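Right, a few people asked how the flat move went, so here's the long version. Put the kettle on.

We're in Sorkby now. Top floor, no lift, 60 stairs from the street to our door. I know the number because the agent said it out loud on the phone, very cheerfully, after we'd signed.

Everything that isn't the bed or the couch is still in the spare room. Tables first, then opinions. 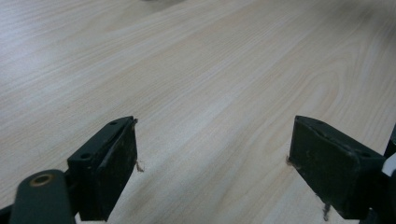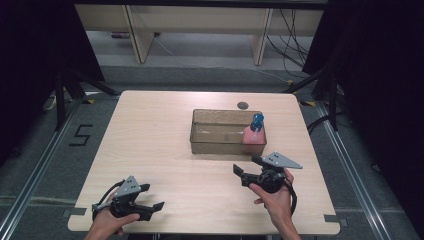
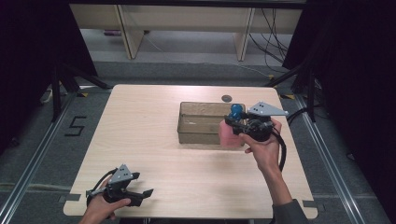
Pale wood grain in all three. I'm a convert.

I grew up with dark furniture. My nan's dining table was the colour of strong tea and it showed every speck of dust by lunchtime. Mum inherited it, then tried to give it to me, and I've been dodging that phone call for years.

So when we started looking for a kitchen table I had one rule – light timber or nothing. Holger (Holger Aasen, long-suffering partner, some of you have met him) had one rule too, and his was "cheap".

We went to Grundis first. Lovely shop, smells like beeswax, and the bloke on the floor let us sit at every single table without hovering. Then I turned over a price tag. $2,061. For a table! No chairs! Holger went and stood outside.

I did go back and stroke it once more before we left. No regrets.

Second stop was Collura, out past the servo. Much cheaper, but everything had those skinny metal legs that wobble if you butter toast with any enthusiasm. I leaned on one and the whole display organised itself into a new shape. We left fairly quickly.

In the end it was Valter Berge from the ground floor who sorted us out. He heard us moaning on the stairs (everybody hears everything on those stairs) and said his sister was getting rid of an old Ekström, did we want a look.

Did we ever. Birch, seats 6, one burn mark the shape of Tasmania at the end where I now sit. She wanted a slab of beer and a hand shifting her fridge. Done.

Getting it up the stairs took most of a Saturday's worth of swearing, except we did it after work, in the dark, in December, so add the heat. It was still thirty-something degrees at eight at night and my hands were so sweaty I nearly dropped my end on the second landing.

If you're ever doing this, take the legs off. Take the legs off BEFORE you start. We took the legs off on the third floor, with a butter knife, while the lady from 3B tried to get past with her shopping.

She's been very nice about it. I took her some mango chutney.

Anyway it's in. It fits under the window with enough room to pull the chairs out, provided the person on the far side stays there until everyone's finished eating. That's Holger's spot.

Chairs are the next problem. We have 2, and they don't match, and one's a camping chair with a drink holder in the arm. I've grown quite fond of the drink holder.

Question for the timber people – oil or wax on birch? The woman at the hardware store said oil, Valter says wax, and Dad says leave it alone and use a tablecloth like a normal person.

I'm leaning towards oil. I tried a bit of it underneath where it won't show and it went slightly yellow, but I think I like it? Holger reckons it looks like custard. Will try the wax on the other corner tomorrow.

Also still looking for a lamp to hang over it, nothing fancy, ideally one I can carry up on my own. If you've got one sitting in the shed, message me and I'll come and get it.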